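Jalmont hand-held gripper: set-up guide
Section 4. First practice pick

1. Fit both finger pads and do up the screws by hand. Stand the clear tub on the left and put a tennis ball on the open surface, clear of the pads.

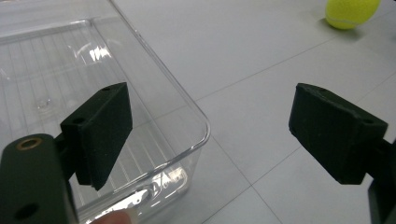
2. Open the jaws fully and point them at the ball. Hold for 2 seconds before moving in.
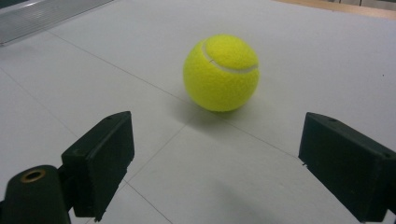
CAUTION
Keep your free hand away from the gap between the pads. Do not squeeze past the stop.

3. Close on the ball, lift it over the rim and let go. 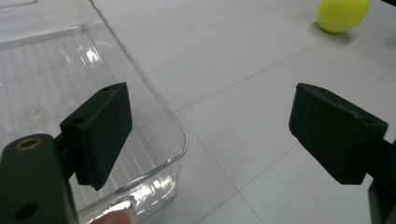 Billum records each pick as a separate clip. Keep clips under 30 seconds. Start every clip with the ball well beyond the right pad, on open floor, and the jaws apart. Save the set once you reach 100 clips.

Note: pads wear at the edges. Check them
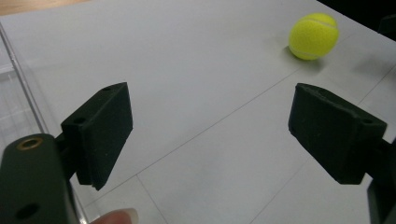

after each set and replace as a pair. Spares are listed in Section 2.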